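Progress report to the Prostier Fund: childhood memory and language study, Isteo district
Reporting period: second half-year
Prepared by Sulastri Halim, Pranis Research Group

1. Where the study stands

The grant pays for a study of working memory in children who speak one language at home and another at school. We proposed to test 260 children between the ages of seven and nine, twice each, one school year apart. The first round closed in March. We tested 200 children in that round, and 21 of those sessions had to be set aside, most of them for interruptions during the digit task. The shortfall against the target comes almost entirely from one school, James Elementary, which moved its testing week and could not offer us another before the break.

The school has agreed to let us in early next term. Those children will have a shorter gap between their two sessions than the rest, and we will report them separately as well as in the pooled figures.

2. Changes to the test battery

Two changes were made after the pilot. The backward digit task now starts at two digits instead of three. Too many of the younger children failed the first item and then stopped trying, so their scores told us more about discouragement than about memory. The second change concerns the vocabulary measure. We had planned to give it only in English. Teachers on the advisory group objected, and they were right to. A child who knows a word in one language and not the other should not be scored as if the word were missing altogether. We now give the measure in both languages on different days and keep three scores: each language alone, and the combined count of concepts known.

The second language version took longer to prepare than planned. Item difficulty does not carry over in translation. A word that is easy in English may be rare or bookish in the other language, and several items had to be replaced and tried out again.
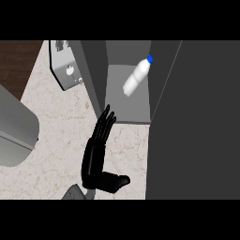

3. Early results

These are first-round results only and should not be quoted outside the fund. On the memory tasks, the difference between the two language groups is small, and it shrinks further when we take parents' years of schooling into account. On English vocabulary alone the gap is large. On the combined count it mostly goes away. Variation within each group is much wider than the difference between them - a point we would like to see made plainly in any summary the fund prepares.

We have not yet looked at the link between memory scores and reading. That analysis needs the second round.

4. Staffing and training

One tester left at the end of the first round and has been replaced. All testers now score a shared set of 30-minute recordings before they go into a school. Agreement between testers on the vocabulary measure stands at 92 percent, up from a weak start on the open-ended items. The team meets every Wednesday to settle scoring questions, and decisions go into a written log that will be deposited with the data.

5. Budget

Spending is under plan on travel and over plan on translation. We ask permission to move the unspent travel money across. No increase in the total is requested.

6. Next period

- Finish first-round testing at James Elementary
- Begin second-round testing at the other schools
- Send the revised consent letter, in both languages, to all families
- Submit the scoring manual to the fund for comment

The main risk is families moving out of the district between rounds. We have asked for a second contact number on the new consent letter - the old one had room for only one.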